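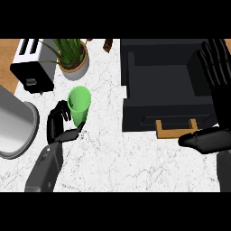 By the Petlow Lab Course Writing Group

Chapter 15
The Cup and the Drawer

Ask a roomful of engineers whether a machine can put away a cup, and most will say yes. Ask whether they would let it put away theirs, and the room gets quiet.

This chapter is concerned with the distance between those answers. Our working case is a kitchen task with two arms, a green tumbler, and a drawer with a wooden handle. One hand deals with the cup, the other with the handle. A four-year-old would find it dull. It kept the course staff busy from September until well past the point where anyone wanted to talk about drawers.

The kitchen is simulated, and students should enjoy this while they can. The marble never chips, and a tumbler that falls can be restored with a keystroke. In the course software, Sindotine, friction is a number you type in. In a rented apartment it depends on who last wiped the counter and with what.

Chapter 14 treated grasping as a question of where the fingers go. We now ask what the rest of the body is doing in the meantime. A hand that has closed nicely on a cup is of limited use if its partner is still hovering beside the handle, and a drawer pulled too eagerly will meet whatever is standing in front of it.

Section 15.2 sets up the timing problem for the two arms. Readers who skipped the notes on contact forces should go back for them; the exercises assume them and are not forgiving.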